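Potureo's old mill is getting scanned, and I get to help

13/11/2018

So the news I've been sitting on for weeks is finally out: the survey of the Perron mill at Potureo is going ahead, and it starts next September. I put my name in for the field team back when it was only a rumor, and I got a spot! I've been walking past that building since I was a kid and have never once been allowed past the front gate.

If you don't know the place, Perron is the long stone mill down by the river, the one with the missing roof at the north end. It made paper, then felt, and then it just sat there. The plans that survive are a mess. Two sets exist and they don't agree on where the wheel pit is, which tells you how much guessing has gone on over the years.

The work is being run by Zisosik, a small heritage mapping outfit that has done a couple of chapels farther up the valley. They'll fly drones over the roofline in the mornings, before the wind picks up, and the rest of us will be inside with laser scanners and a whole lot of tripods. They're expecting over 2,000 photos a day (my poor laptop), and everything gets stitched into one 3D model you can turn around and look through on a screen.

Snacks are covered too, and there will be a table of them at every work session.

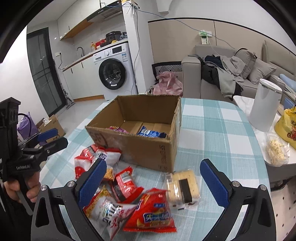 How to sign up

There are 50 places in all, split into 2 sessions, and no experience is needed for either one. The first session is mostly outdoors, drones and ground control points and plenty of standing in wet grass. The second is the indoor scanning plus the computer work, and that's the one I'm on. You can ask for both, but you'll only get both if there's room.

Forms are at the Restine library, at the front desk, and they have to go back there on paper. I asked about doing it online and the answer was no. Bring sturdy boots to the safety talk, and if you've got a hard hat that fits you, bring that too. The loaner ones slide down over my eyes.

The finished model will go on a big screen at the library, along with 302 old photographs of the mill that have been sitting in its basement. I've seen a handful of those already, and there's a great one of the felt room with the belts all running. I'm hoping we can work out exactly where the photographer was standing.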